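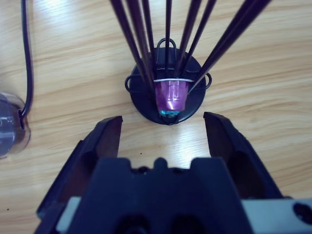 Ata da reunião de acompanhamento técnico, projeto Zivau
Software de controle e percepção
5 de junho de 2019, sala de reuniões da Plelleo

Presentes: equipe de percepção, equipe de planejamento, integração, um representante da Halilović (por chamada).

1. Ata anterior
Aprovada sem alterações. A pendência sobre o formato dos registros passa para o ponto 4.

2. Estado da percepção
A equipe de percepção apresentou os resultados da câmera de punho. Foram processadas 214 sequências; em 124 a pose estimada ficou dentro da tolerância sem correção manual. Os piores casos concentram-se nas superfícies metalizadas das cápsulas, onde o brilho desloca o contorno do segmentador. Foi pedido um ajuste da exposição antes de qualquer novo treino do modelo. A integração lembrou que o nó da câmera só aceita exposição fixa na versão atual do driver e que a mudança obriga a recompilar o pacote. Aceito.
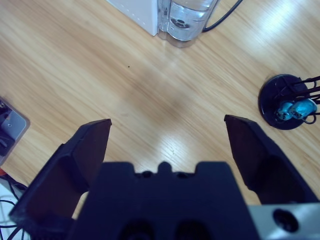 O detector de objetos transparentes continua desligado na configuração padrão. A versão de teste perde o contorno quando o fundo é claro, e a mesa de madeira clara, com reflexo forte perto do centro, é um caso difícil para ela. O recipiente transparente ao lado da caixa branca deve ser anotado à mão, e o cabo preto fino junto dele fica numa classe própria, para o planejador não o tratar como ruído. O suporte de arame, quando aparece só em parte no campo de visão, passa a contar como obstáculo mesmo com confiança baixa.

3. Planejamento
O planejador novo da Zoseda foi integrado no ramo de desenvolvimento. Tempo de resposta aceitável, mas 7 trajetórias foram rejeitadas pelo verificador de colisão por causa da margem em volta dos dedos da garra. A equipe de planejamento propôs uma margem variável, menor na fase final de aproximação. A Halilović pediu que o valor fique em arquivo de parâmetros e não no código. Aprovado.

4. Ferramentas
Formato dos registros: mantém-se o atual até setembro. O script de conversão tem 11 chamados abertos, a maioria por carimbos de tempo fora de ordem. O visualizador precisa mostrar pose estimada e pose comandada na mesma janela.

5. Encaminhamentos
Percepção: ajustar exposição e repetir a medição com as mesmas sequências.
Planejamento: margem variável, com teste em simulação antes do braço.
Integração: recompilar o driver; fechar os chamados de carimbo de tempo.
Halilović: enviar a lista de parâmetros que quer expostos.

Próxima reunião a marcar por correio eletrônico.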